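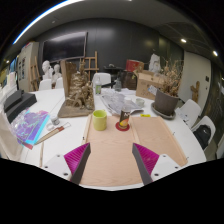
How to descale a small espresso machine at home

If your water is hard, your espresso machine collects limescale every day you use it. You don't see it, but you notice the results: the coffee comes slower, the steam is weak, the pump becomes loud. In my town, Feltatport, the water is so hard that the kettle turns white in a week. I have descaled my machine many times now, and I want to write down the way I do it, step by step.

My machine is a Stutico with one boiler and a steam wand. The steps should work for most small machines of this type. If you have a machine with two boilers or a heat exchanger, please read your manual first. Some makers don't want you to descale these at home at all.

How often

I do it every three months. If you use filtered water you can wait longer. If you make more than five coffees a day with hard water, maybe do it a little sooner. A good sign is the time for a shot. When the same beans and the same grind suddenly need much longer, and you already cleaned the shower screen, I would think of scale.

What you need

Descaling powder or liquid made for coffee machines. I use the Nekico powder, one bag for one liter of water.
A big bowl or jug, one liter or more.
A second, smaller jug for the steam wand.
A soft cloth.
Fresh water, several liters.
One free hour.

I don't use vinegar. Many people do, and it does dissolve scale, but the smell stays in my machine for days and it is not kind to the rubber seals. Pure citric acid from the supermarket is cheaper than the special powder and it can work well, but don't mix it stronger than the package says for kitchen machines.

Before you start

Take out the water filter if there is one in the tank. The descaler would ruin it. Remove the portafilter, and put the big bowl under the group. Check that the drip tray is empty, it fills faster than you think.

Also check what your boiler is made of. If it is aluminum, buy a descaler that says it is safe for aluminum. My first machine, a used Qin, had an aluminum boiler and I didn't know this. The water that came out was gray and I was quite worried. After a lot of rinsing it was fine, but I would not repeat it.

Step 1. Mix the solution

Dissolve the powder in one liter of lukewarm water. Stir in the jug, not in the tank, until there are no grains left. Then pour it in the tank.

Step 2. Fill the boiler with it

Turn the machine on and let it warm up for a minute or two. It doesn't need to be fully hot. Run nearly a cup of liquid through the group. Then open the steam wand in hot water mode and let the same amount run into the small jug. Now the old water is out and the solution is inside.

Step 3. Wait

Turn the machine off and leave it for 30 minutes. I know some guides say ten, but with my water ten is not enough. Please don't leave it overnight. It is still an acid, even if a weak one.

Step 4. Run the rest through

Turn the machine on again. Let a cup through the group, wait 5 minutes, then a cup through the wand, wait again. Continue like this until the tank is almost empty. Do not let the pump run dry. You may see small white pieces in the bowl. They are scale, and it is better in the bowl than in the machine.

Step 5. Rinse

Wash the tank well by hand and fill it with fresh water. Run the full tank through, half by the group and half by the wand. Then do it a second time. I also do a third one, because I once stopped after two and my cappuccino had a sour taste that was not from the beans. Taste a little of the water at the end. It should taste of nothing.

Step 6. Clean the outside

Wipe the group, the wand and the tray with the wet cloth. If some solution has dropped on a stone counter, wipe it at once. Marble gets dull spots from acid — I have one next to my sink and it will stay there.

Put the filter back, make one coffee and throw it away. The next one you can drink.

If something goes wrong

No water comes out after the waiting time. Probably a piece of scale came loose and sits in the way. Open the steam wand first and try the pump there, then go back to the group. Usually it frees itself. If the pump only hums, turn it off after 8 seconds and let it rest before you try again.

The steam is still weak. Look at the tip of the wand. Dried milk in the holes gives the same problem as scale. Unscrew the tip, put it in hot water and clean the holes with a pin.

Water drips from the group after descaling. The scale was perhaps closing a worn seal, and now it is gone. A new group gasket is cheap, and on most machines you can change it with a small screwdriver and some patience.

The descaling light stays on. On many machines it must be reset by hand, and each maker has a different combination of buttons. The manual has it, normally in the section about maintenance.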